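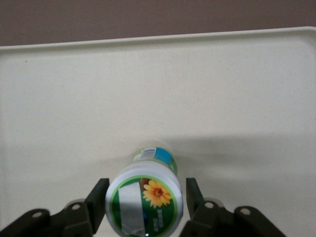
Photo: Joonas Hirvonen / Hakala staff kitchen

Our snack counter is getting an arm. What happens to the people?

I run the lunch counter at Hakala with one colleague, 206 hungry people upstairs. Management wants a robot arm doing the handing out: bottle to tray, sandwich to basket, next. We are told we will be "freed up." Freed up for what? Has anyone been through this?
Joonas Hirvonen

Graciela Quiroga
We got ours at Forkine in June. I was freed up to restock, wipe trays and turn bottles so the thing could get its fingers on either side of them. Same hours, same pay, different boss. What I miss is the talking. People used to tell me about their divorces over a sandwich. 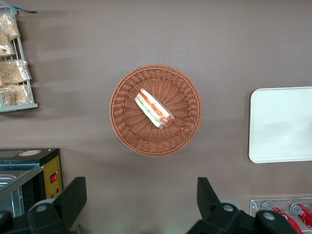
The other change is that everything has a spot now. Bread stays in the rack, cans stay in the holder, and if you nudge the basket over to make room for your coffee you will hear about it. Ask for two things in writing: who gets called when it stops, and whether that counts as your break. I asked for neither and spent 36 minutes of a lunch on hold.

Eetu Eskola
its just a vending machine with elbows, you'll be fine

Oluwaseun Odukoya
Eetu has clearly never worked a counter. Joonas, get your new job description before the arm starts. At Lesent they wrote ours afterward and it said "other duties."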